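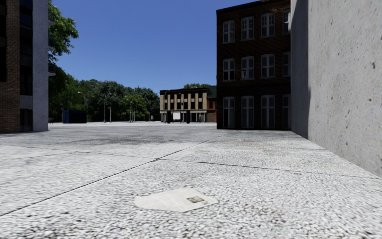

没有真的机器人，也能先把它上街的本事练出来吗？

能练一大半，剩下的一小半还得推到真路上去磨。

我说的是 Barkanora，Gaveck 出的一套街区仿真软件，专门给在人行道上跑的小机器人用。我从七月开始用它，断断续续用到现在，中间退订过一回，又灰溜溜地续上了。编辑让我写篇体验，我说行啊，但我可是要抱怨的。她说抱怨也算字数。

先交代一下我的底细，免得各位拿我当专家。我在家里鼓捣一台四个轮子的小车，名字叫 Đào，越南语里的桃子，外壳喷成了桃粉色（喷得不匀，靠近电池仓那块像是生了病）。Đào 的理想是替我去街口取快递，自己去，自己回来，别撞人，别掉沟里。听着不难吧？我当初也这么想。头一次带它出门，它在邻居家门口的一条砖缝前停住，思考了很久很久，然后掉头回家了。我跟在后面，手里拎着遥控器，路过的小孩问我是不是在遛它。

那之后我才正经去看仿真。以前总觉得那是大公司的玩意儿，要一屋子显卡，要博士，要开会。Barkanora 的卖点恰好冲着我这种人来：一台还过得去的游戏电脑，装好，选张地图，把自己的小车参数填进去，就能跑。

安装：比我想的顺，比宣传的慢

官网上写的是喝杯咖啡就装完了。我喝了咖啡，吃了午饭，洗了碗，回来它还在解压地图。总共占了我88 GB 的硬盘，为此我删掉了两个舍不得删的游戏。装好以后第一次启动倒是很快，登录，接受一份长得要命的协议，然后屏幕上就是一条街，太阳很好，天蓝得有点过分。

默认地图叫 Stallden，一个虚构的街区，楼有新有旧，有混凝土墙，有砖楼，有一大片可以随便撒野的铺装地面，远处是树。我第一反应是找边界，开着车一路往前冲，想看看世界的尽头是什么样。（是一堵看不见的墙，车轮空转，日志里冒出一行很客气的英文，请我回到可通行区域。）

画面嘛，我丈夫从后面走过瞟了一眼，说像十来年前的游戏。这话我不爱听，可也不算冤枉它。远看挺像回事，凑近了地面颗粒有点粗，树冠底下黑成一团，橱窗里头也多半是黑的。不过你得想想谁是观众。Đào 又不会嫌弃树画得不够好看，它要看的是路面、路缘、障碍，还有会动的人。在这几样上，Gaveck 花了心思。

就说地面。路面不是一整块光溜溜的灰板子，有拼缝，有污渍，有一块一块深浅不同的地方，还会有张报纸平摊在那儿。报纸！我为这张报纸高兴了一整晚。它在我的感知程序里被判成了坑，Đào 绕了一个极其庄严的大圈子。我改，再跑，判成了井盖。再改，判成了狗。到最后它总算承认地上有个扁平的、可以压过去的东西，我在书房里喊了一嗓子，把猫吓跑了。

填参数这件事

小车的参数有一张表，轮径、轴距、重心高度、摄像头装在哪儿、朝哪儿看，都得自己量。我拿缝纫用的软尺趴在地上量了半天。重心高度我不会测，论坛上有人教了个办法，把车放在木板上慢慢抬一头，看什么时候要翻，再倒着算。我照做了，Đào 翻了，掉了一小块漆，数倒是算出来了。

我劝你别偷懒填默认值。我偷过懒，默认车身比 Đào 矮，摄像头也矮，仿真里练得飞起的避障，到了真车上全歪着，远处的东西看近了，近处的东西看远了。为这事我和客服来回写了好几封邮件，最后对方礼貌地问我有没有改过摄像头高度。没有。哦。

还有一个坑在单位上。表格里有的地方用毫米，有的地方用米，同一页！我有一回把轴距填大了，生成了一台像公交车那么长的 Đào，卡在两栋楼之间动弹不得。我截了图，设成了桌面。 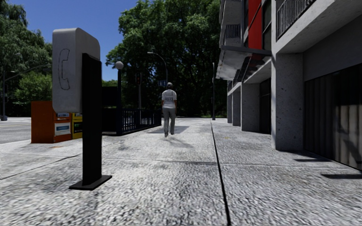

阅读时间：12 分钟

接下来说说大家最关心的，人。

人行道机器人最怕的就是人。消防栓不会突然停下来看手机，人会。Barkanora 的行人有几种行为档，从“赶路”到“闲逛”，可以按比例往街上撒。我一开始很贪心，撒了一大堆，结果 Stallden 像赶集，Đào 寸步难行，在原地转圈转到我头晕。后来学乖了，先只放一个人，戴顶帽子慢慢往前走，让 Đào 跟在后头，保持距离，别超车，别贴太近。

跟人这个练习，我推荐所有新手从它开始。它单调，可它能把你程序里所有的急躁都暴露出来。我的 Đào 有个毛病，目标一远就猛冲，冲到跟前再急刹，像个憋着话要说的孩子。在真街上这么干，前头那位非报警不可。在仿真里我可以让它冲上100遍，一遍一遍看它是从哪儿开始加速的，最后发现是我自己的滤波写得太迟钝，位置更新慢了半拍，它以为人跑了，当然要追。改完那行代码，它走起路来斯文多了，我居然有点不习惯。

街边家具这一块，Barkanora 给得很大方。公用电话啊，报刊箱啊，金属栏杆啊，球形灯罩的路灯啊。我住的地方早就没有公用电话了，头一回看见我还专门开过去绕了绕。这些东西的麻烦在于形状古怪：上头宽，下头是根柱子，底下还有块贴地的底板。激光雷达装得低的车，扫过去只看见柱子，以为旁边都能走，车身一高就蹭上去。Đào 的雷达就装得低。蹭了多少回我不想说。

栏杆又是另一种脾气。竖条一根一根的，中间有空，点云扫出来稀稀拉拉，我的地图里它就成了一排互不相干的小桩子。有一阵子规划器认定可以从两根竖条之间钻过去，非要钻，怎么劝都不听。我最后加了一条很土的规则，离得近的小桩子一律连成墙。论坛上有位老哥说这办法“粗暴得令人感动”，我就当是夸奖了。

光影也值得说两句。Stallden 的太阳是硬邦邦的，一面亮得发白，一面暗沉沉，墙根的影子落在地上像被刀切过一样。对纯靠摄像头的方案来说，影子边缘跟台阶边缘太像了。我白天上街的时候早就领教过，可真街上太阳不等人，你调着调着影子就挪走了，想复现都没法复现。仿真里把时间一锁，上午就永远是上午，影子老老实实趴在那儿让你折腾。光这一条我就觉得月费没白交。

说到月费。个人版一个月88块，按月付，随时可以退，退了以后你的地图和车还给你留着（我就是这么被勾回来的）。团队版我没用过，价格也得单独问，这里就不装内行了。要我说，88块对爱好者不算便宜，够买好几个像样的舵机了。可是我算了算自己以前撞坏的零件，唉，算了算了，不提了。

几样让我来气的东西

第一，界面。菜单像是三拨人分头做的，互相没见过面。想换天气得进“世界”，想换时间得进“光照”，想让天气和时间一起随机，得去一个叫“变异”的地方。我找“变异”找了一个晚上。

第二，文档。英文的还行，中文的像是翻到一半下班了。有一节讲传感器噪声，讲着讲着冒出一句“此处请参见彼处”，彼处在哪儿，没说。

第三，声音。没有声音。整条街安安静静，人走在路上没脚步，车轮碾过去也没动静。说起来 Đào 用不着听，可我用得着啊，我坐在那儿一看就是一个晚上，像在看默片。后来我放电台，放着放着就养成了习惯，现在听见那档节目的片头曲，脑子里自动出现一条铺着石子纹的人行道。

第四，也是最让我来气的，更新会覆盖你的设置。有个星期天我兴冲冲爬起来想接着调，软件自己升了级，行人行为档全恢复默认。前一晚上熬到后半夜的成果没了。我就是那天退订的。

第五……算了，第五是我自己没备份，不能赖人家。

过马路，以及为什么我又续订了

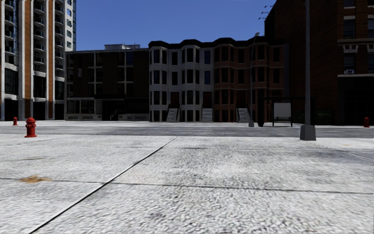
Stallden 街区的一处过街练习点，对面是联排房屋和公交候车亭。

退订以后我忍了一阵子，把 Đào 推到真街上去练过马路。我家附近那条街不宽，早上七点以前没什么车，我穿着反光背心站在路中间，像个临时上岗的交警，等它。它到了路缘边上，停住。再往前一点，停住。往后一点。我站着，天慢慢亮起来，遛狗的人出来了。

回家我就续订了，真的，在门口换鞋的时候用手机续的。

过马路在 Barkanora 里是一个单独的练习包，路缘高度能调，坡道能加能去。近处的人行道、中间的沥青路、对面的人行道，颜色和质地都不一样，消防栓这边有，对面也有，灯柱立在路边挡掉一块视野，候车亭和灯柱前后叠着，从 Đào 那个高度看过去，一会儿是一个东西，一会儿又成了两个。我把这叫“叠罗汉问题”，文档里叫遮挡，文档真没意思。

我的练法很笨。先让它停在路边什么也别干，光看，看完把认出来的东西列给我。再让它往左挪一点，重新看。对不上的就记下来。前几天它坚持认为近处的灯柱和后头候车亭是同一件家具，一件很高很宽、长得很离谱的家具。我加了一个小动作，拿不准的时候先横着挪一挪再下判断，就跟人探头看车来没来一个意思。这个探头的动作后来搬到真车上，效果好得出奇，也可爱得出奇，邻居家小孩给它起外号叫“偷看的桃子”。

颜色上我也吃过亏。消防栓是大红的，后面那排房子里也有红砖，我图省事写过一个“红的就是消防栓”的判断，写的时候还挺得意。跑起来以后，Đào 报告说街对面有一个巨大无比的消防栓，带窗户。

路缘的物理我觉得做得扎实。轮子磕上去会弹，会侧滑，速度慢了爬不上，快了会翘头。我拿真车比过，磕同样高度的路缘，翘头的姿势差不多，落地的时候真车更沉一点，电池仓会“咣”一声。仿真里没有咣，前面说过了，没有声音。

湿滑路面我就不太信它了。开关是有的，打开以后摩擦确实变小，可整条街一起变小，干湿不分片。真下过雨的人行道哪有这么均匀呢，树底下一块，排水口一块，落叶底下再来一块。我给 Gaveck 写过建议，收到一封自动回复，感谢我的宝贵意见。

还有一点，要提醒打算拿它练夜路的朋友，夜间模式目前相当简陋。路灯会亮，但照到地上的光斑边缘太整齐，Đào 练出来的那套判断拿到真夜里基本作废。我练了九个晚上，白练。

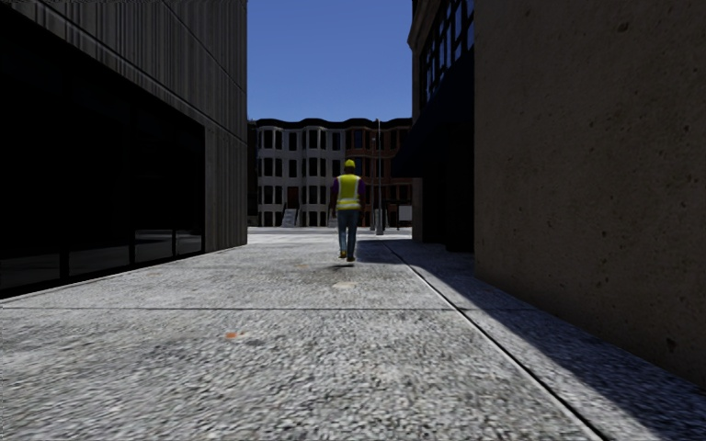 文／Hafþór Vigfúsdóttir

夹在两栋高楼中间的这种通道，是我目前最爱的一段路，也是 Đào 出丑最多的一段路。

通道一窄，能绕的余地就少了，前面再走着一个人，你就只有几个选择：跟着，等着，或者找个地方超过去。一边是深色的玻璃店面，另一边是粗糙的混凝土墙，墙根还有一道高出来的路缘带。玻璃对雷达不友好，深色玻璃对摄像头也不友好，我的车往那边靠的时候总是过分自信，好像那儿还有条路似的。往另一边靠呢，又要磕路缘。于是它就只好走中间，跟在那位戴黄色安全帽、穿反光背心的工人后头。

反光背心好认，这我得夸一句，Đào 隔很远就能锁住。可好认也有好认的坏处，它太依赖那一大片荧光黄了。我把前头的人换成穿着素净的，它立刻就犹豫起来，跟丢，原地张望，再跟上。所以我现在每一轮练习都换装束，练完亮的练灰的，练完灰的再练亮的，烦得很，可是管用。

阴影又来捣乱。通道里半边有太阳半边没有，人就在明暗交界那一带走，他自己脚底下还有一小团影子。Đào 的分割程序起初把那团影子算作人的一部分，于是它眼里的人老是比实际胖一圈，距离也就留得比实际远。留远点本来没什么不好，但通道尽头那块地方被太阳照得发白，曝光一跳，影子没了，人突然“瘦”了，Đào 以为他走远了，又犯老毛病猛冲。我对着日志看了三个晚上才看明白，看明白以后笑得停不下来。一团影子！

地上的污渍也是。锈黄色的，一小块一小块，它倒不怕，它是好奇，每回路过都要减速。我至今没改好，也有点不想改。

说点实用的。要是你也想试，下面是我希望有人早点告诉我的几件事。

显卡不用顶级的，但内存要给足，我那台机器一开始内存不够，地图切换的时候会卡成幻灯片。

每次更新之前手动导出设置。导出按钮在“账户”里，别问我为什么在“账户”里。

日志一定要开详细模式，默认的那种只告诉你撞了，不告诉你撞之前它在想什么。详细日志很占地方，隔一阵子清一清。

行人从一个开始加，跟丢的毛病治好了再加第二个。

随机天气先别碰，等晴天跑稳了再说。我一上来就全随机，出了问题根本不知道该怪谁，怪太阳，怪雾，还是怪自己。

论坛要去。官方客服人很好，就是慢，论坛里那帮人半夜都在线，语气冲一点，答得准。发帖记得附上车的参数表，不附会被骂，我被骂过。

真车别荒着。我给自己定的规矩是仿真里练一个晚上，就得找个早上推出门去走一趟，哪怕只走到街口。有几样东西仿真里怎么都给不了：风把塑料袋吹到轮子底下，小孩蹲下来跟它说话，还有狗。狗的部分以后有机会单写一篇，有很多可写。

适合谁呢？手里已经有台能动的小车、会写一点代码、又没有一整条街可以霸占的人，我觉得值得先交一个月的钱试试。完全零基础的就先缓缓，它不教你写程序，连示例代码都藏得很深。要拿它做正经产品的团队，我没资格替你们拿主意，去要团队版试用吧，顺便帮我问问到底什么时候加声音。

打分的话，编辑非要我打，满分12分（别问我杂志为什么用这个满分，创刊的时候就这样了），我给九分。扣的那几分，一分给界面，一分给夜路，剩下一分给那个星期天早上。

上礼拜 Đào 头一回自己从街口把快递带了回来。是一盒螺丝，不重。它在那条砖缝前面还是停了一下，我躲在门后面看着，大气不敢出，然后它探头似的往旁边挪了挪，过去了。螺丝买错了型号，得退，我正琢磨着要不要让它自己送回去。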